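Osden Linen Room: Minutes of the August Meeting

1. Stock
Count stands at 200 green cloths and 200 sheets. Reorder level for cloths stays at 10. Supplier remains Zurimo.

2. Folding
Cloths are to be laid over a sheet, corners pulled out and edges straightened before the first fold. Bunched edges are to be opened by hand. Agreed. Zendmont site to adopt the same method.

Green cloth on sheet, left edge still uneven: 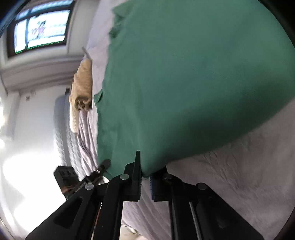 3. Shelving
Govindasamy quote for shelving deferred.

Meeting closed 3:40 p.m.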